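Lockyer Suture Notes
@lockyersuture

Long thread on thread. I teach the evening suturing course at Lockyer, and most of the questions I get are about handling the strand. The stitch itself comes up a lot less.

1/ Everything below applies to fine suture on soft tissue. Skin closure is more forgiving and I'll leave it for another time.

2/ Fine strand on soft tissue, the part of the job I mean.

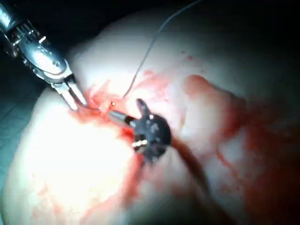
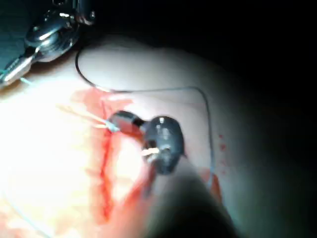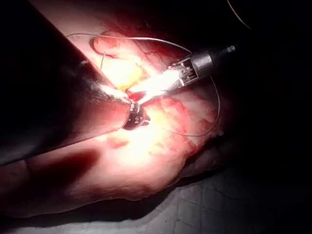 3/ How long should the short tail be when you tie with instruments?

Short enough that you can pull it through the loop in one small movement, and long enough that it won't slip back out while you're wrapping. Most beginners leave it far too long and then spend the whole knot chasing it.

4/ The long end is the one that causes trouble. Before the first wrap, look at where it's lying. If it's already crossing itself, sort that out now. A crossed loop turns into a knot you didn't ask for, usually halfway down.

5/ Grab the strand only where you plan to cut it off later. Jaws can crush or nick suture, and a damaged spot left in the stitch is where it's likely to break. This matters more the finer you go.

6/ Same rule for the needle. Hold it on the body, away from the point and away from the end where the thread is attached. Both of those are weak places to grip, for different reasons.

7/ Monofilament remembers the packet. You can take some of the curl out with a gentle steady pull before you start. Don't yank it.

Braided lies flatter and knots more easily, but it drags more going through tissue.

8/ Sizes confuse people every term. More zeros means thinner. A 6-0 is finer than a 3-0. I have this on the wall in Lockyer and still get asked.

9/ Tension. You want the edges touching and no more than that. If the tissue puckers or goes pale around the stitch, it's too tight. Tissue swells afterward, so a stitch that looks snug at the time gets tighter by itself.

10/ Take the bite by turning the needle along its own curve. Pushing it straight tears a bigger hole than the needle needs. Go in as near to a right angle as you can manage and let the curve bring you out.

11/ Match the two sides. Same depth, same distance from the edge. If one side is deeper you get a step, and the next stitch won't fix the step.

12/ Square knots: each throw goes the opposite way from the one before. Lay them flat. If you wrap the same direction twice you get a granny, and it can slide. When I check student practice pieces this is the most common fault by a long way.

13/ On practice: I ask people to tie 50 knots on a pad before they move on to tissue. It's boring. I've graded nearly 1000 practice pieces since I started and I can usually tell who skipped it.

14/ Someone asked about pads. We use the Kaltano ones in the beginner class. The top layer holds a stitch well, the lower layer rips if you pull sideways. Fine for knots, not much use for learning tension.

15/ For practice strand we buy the Plendeo reels and cut our own lengths. Cut shorter than you think. A long strand feels economical and then it tangles.

16/ I have a surgical handbook from 1926 that spends several pages on keeping the free end of the ligature out of the way. The materials have changed a great deal since then. That chapter I could hand out as it is.

17/ Cutting: leave slightly longer ears on monofilament than on braided. It's springier and the knot needs a bit more behind it. Look at the tips of the scissors before you close them, every time.

18/ The Mundia handout with the knot diagrams is being redrawn. The old one has the second throw drawn the wrong way around in the left-hand version, so if you printed it, cross that out. New one should be up in January.

19/ Next thread will be continuous stitches and how to keep the tension even along the whole line. Send questions before then and I'll work them in.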